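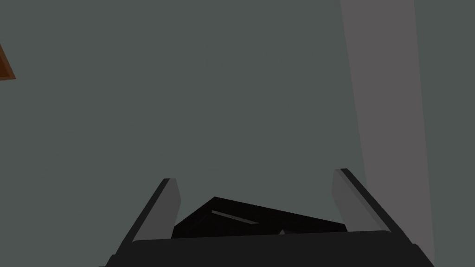 家に余白があるのは贅沢ではなくて、ただ片付けが終わっていないだけだと思う、とナワル・ユーニスは書いてきた。前回、食卓の上に物を置かない暮らしについて短い文章を載せたときの感想である。部屋を遊ばせておけるのは家賃を気にしなくていい人だけで、自分の家では食卓が机であり、アイロン台であり、郵便物の置き場でもある、という。

もっともな意見なので、今回はその返事のつもりで書く。

私が住んでいるのはアクデールの古い集合住宅の202号室で、越してきて9年になる。広くはない。台所と食堂がひと続きで、奥に寝室と納戸がある。最初の数年は、ユーニスさんの家とほとんど同じ使い方をしていた。食卓の半分には仕事の書類が積んであり、夕食のたびにそれを椅子に移し、食べ終わるとまた戻した。椅子に移した書類の上に上着を掛け、その上着を探して朝に慌てるということもよくあった。

変えたのは、収納を増やしたからではない。むしろ棚をひとつ処分した。ベネデッティという店で買った背の高い棚で、物はよく入ったが、入るからといって何でも入れていた。使わない延長コード、説明書、前の部屋で使っていたカーテンの金具。棚がなくなってみると、そこに入っていた物の大半は、どこに移すかを考えるまでもなく要らない物だった。

ここまでなら、よくある片付けの話である。物を減らせばすっきりする、という主張をしたいわけではない。減らす話は世の中に十分あるし、減らすことに熱心になりすぎて、年に一度しか使わない大鍋を捨てて12月に後悔した人も知っている。その大鍋は私のものである。

言いたいのは、空いている場所にも用途があるということだ。

食卓に何も載っていないと、そこで何かを始めるまでの手間がない。手紙を書こうと思えば書けるし、布を広げて裁つこともできる。書類の山があっても同じことはできるが、まず山をどける必要がある。どけるのにかかる時間は短い。それでも私の場合、その短い時間のために取りやめたことがかなりあった。疲れて帰った夜に、山をどけてまで手紙を書く気にはならない。結局、食卓は「いろいろなことに使える場所」と呼ばれながら、書類置き場としてしか働いていなかった。

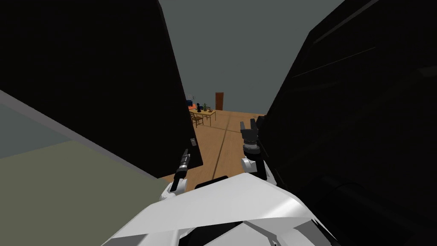
奥の食堂と食卓(シミュレーション画像)

建築の仕事をしているコーマック・ダガンに同じ話をしたところ、住宅の図面では用途の書かれていない面積は真っ先に削られると言われた。施主に見せるとき、「ここは何ですか」と聞かれて答えられない部分は残らないのだそうだ。廊下の幅も、玄関の脇の半端な広さも、たいていは収納に化ける。ブルタールという地区の集合住宅を手がけたときには、階ごとに小さな踊り場を広めに取った案が、最後には物入れの扉に置き換わったという。住民からは好評だったらしい。収納が多いという点で。

私はその住民を責められない。内見に行けば、自分だって収納の数を見る。空いた壁を見て「ここに何を置こうか」と考えるし、何も置かないことに家賃を払うのは損だという気もする。ユーニスさんの指摘の芯もそこにあるのだろう。空いた場所は、面積に余裕のある人の趣味に見える。

ただ、狭い家ほど、ふさがった場所の影響は大きい。広い家なら、食卓がふさがっていても別の机がある。狭い家では食卓がふさがれば代わりがない。だから私は、余白を持つ余裕がないという家にこそ、一か所だけ空けておくことを勧めたい。全部でなくていい。食卓が無理なら台所の調理台の端でもいいし、窓の下の床でもいい。私の納戸は今も物でいっぱいで、扉を開けるときは片手で上の箱を押さえている。それで困っていない。

やり方としては、決まりをひとつ作っただけである。夜、寝る前に食卓の上を空にする。行き先の決まっていない物は、浅い箱に入れて寝室の床に置く。箱があふれたら休みの日に見る。最初のうちは3日ともたず、朝になると請求書と飲みかけの茶碗が並んでいた。続くようになったのは、100点を目指すのをやめてからだ。茶碗がひとつ残っていてもよしとした。

反対の経験も書いておく。親戚の住むエルクヴァウに滞在したとき、その家の食卓は物だらけだった。編みかけの毛糸、薬の袋、新聞、果物。食事のたびに全員で端に寄せ、空いたところに皿を並べる。これが少しも不便に見えなかった。物を寄せる作業が食事の始まりの合図になっていて、子どもは何も言われなくても毛糸のかごを抱えて運んでいた。あの家に空いた食卓を勧めるのは余計なお世話だろう。

違いは人数にあるのだと思う。大勢で暮らしていれば、山をどける手も多いし、どける理由も毎日やってくる。一人や二人の家ではそうはいかない。どけなくても済んでしまうので、山はそのまま冬を越す。ユーニスさんの家が何人暮らしなのか、聞いておけばよかった。

もうひとつ、返事に書かれていたアイロン台のことだが、食卓でアイロンをかけるのは私もやっている。空けておいた食卓にいちばん多く載るのは、たぶん畳んだ毛布と皺のついたシャツである。

2018年10月7日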